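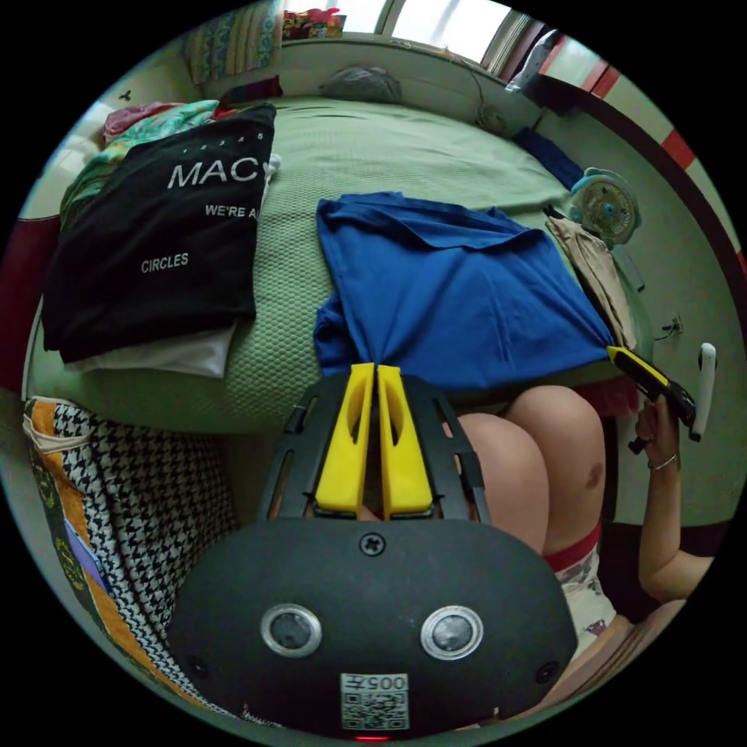 Zumivham Hand-Held Gripper
Service and Safety Notice: Finger Return Fault
Issued by Vemetness Product Support, September 24, 2018

Product status: available, with conditions
Applies to: all units shipped with the first-version return spring

Summary

Vemetness has confirmed a fault in the finger return assembly of the Zumivham hand-held gripper. On affected units, the two yellow fingers may remain closed after the operator releases the trigger. The fault has been reported most often during work with clothing and bedding, where fabric is pinched and lifted many times in a short period.

Of the 282 units inspected at the Maglaya service center, 40 showed wear on the return spring beyond the permitted limit. No injuries have been reported. Two customers reported torn garments.

Cause

Lint collects in the slotted side rails and is drawn into the spring seat. The spring then rubs against the seat wall and loses tension. Wear is seldom found on units with fewer than 3000 closing cycles. Units used mainly on rigid objects are less affected.

Signs of the fault

Fingers open slowly or stop partway.
A fold of fabric stays held after release.
One finger returns before the other.
A scraping sound is heard near the base of the rails.

Safety instructions

Do not pull fabric free while the fingers are closed. The spring may release suddenly and trap the skin of the free hand. Switch the unit off, wait for the indicator light to go out, and open the fingers with the release key supplied in the case. Keep loose sleeves and cords away from the fingers during this step.

When working with T-shirts and other light garments on a bed, lay the garment down and bring the open fingers to it. Lift by a single fold. 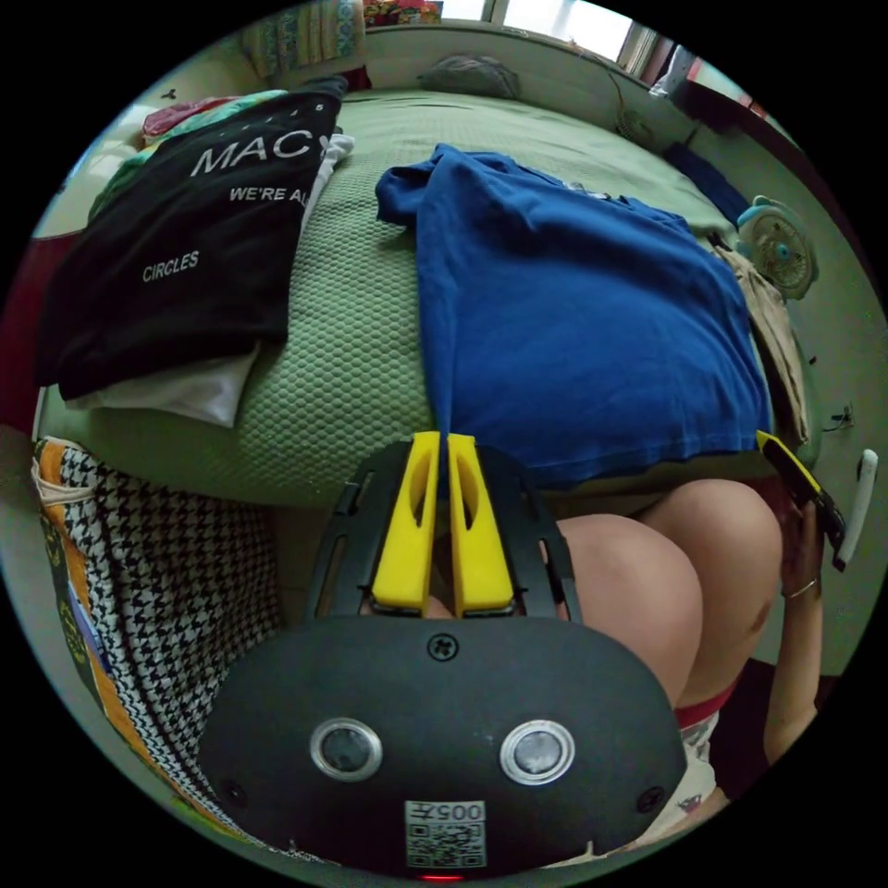

Interim maintenance

Until the replacement part is fitted, clean the side rails with a dry brush after every 100 closing cycles. Oil must not be applied to the rails or the spring seat. Units that show any of the signs listed above must be withdrawn from use.

Replacement part

The Kosolau spring kit contains a sealed spring, a lint guard and two screws. It is supplied free of charge to registered owners. Fitting may be carried out by the customer or at the Maglaya service center. After fitting, run the finger alignment check in the owner's manual before returning the unit to work.

Units sold after the date of this notice are supplied with the kit already installed.

Warranty

Fitting the kit does not affect the existing warranty. Damage caused by continued use of a withdrawn unit is not covered.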